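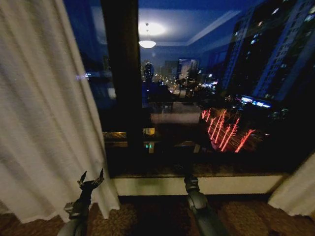 Sestodeo travel kettle: my review after a month of hotel rooms

I drink a lot of tea. My grandmother started me on it when I was tiny (mostly milk and sugar, to be fair) and I've never been able to face a morning without it, so when work sent me off on a string of trips this winter I finally bought a folding kettle. I'd had my eye on the Welmont for ages, but it was out of stock everywhere and the Sestodeo was $55, so the Sestodeo it was.

First off, it's tiny! Squashed down it takes up less room in my bag than a pair of sneakers. The body is soft silicone with a steel base, and you pull it up by the rim until it pops. The first few times I was sure I'd tear it. No tears so far.

It does smell when it's new. I boiled and dumped three full pots before the rubbery taste went away, and even then my first cup of green tea was a bit off. Black tea was fine. If you only drink coffee you might never notice.

Speed is okay. A full pot takes long enough for me to brush my teeth and find my socks, and a single mug is quicker. There's a switch on the bottom for the voltage, and you need a coin to turn it, and I never have a coin. I've used an earring.

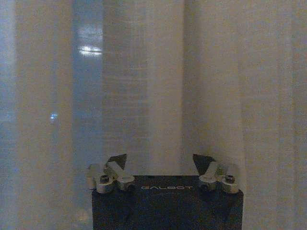

Page last changed: 3/2/20

My friend Simin Sadeghi has the older version and swears the lid on hers fits tighter. We put them side by side at her place in Clukthorpe and I think she's right. Mine rattles when the water gets going, and if you fill it past the line it spits on the counter. So don't fill it past the line — I keep doing it anyway.

The cord is my real gripe. It's short, and hotel outlets are always behind the bed or down by the floor, so I've made tea sitting on the carpet more than once. The Welmont has a longer one according to their site. I'd pay a few extra dollars for that alone.

Cleaning is easy enough if your hand fits inside. The folds hold on to scale, though, and the water where I live is hard, so I do a vinegar soak every couple of weeks. The little pouch it came with is already fraying at the drawstring. I keep the kettle in an old Akbari tea tin bag instead, and there's room left over for sugar packets.

The box says it's good for 2,000 boils. I'll be sick of it long before then, but I'm taking it with me again in April, and I'd buy another one if I left it in a room somewhere. Four stars from me, minus the cord.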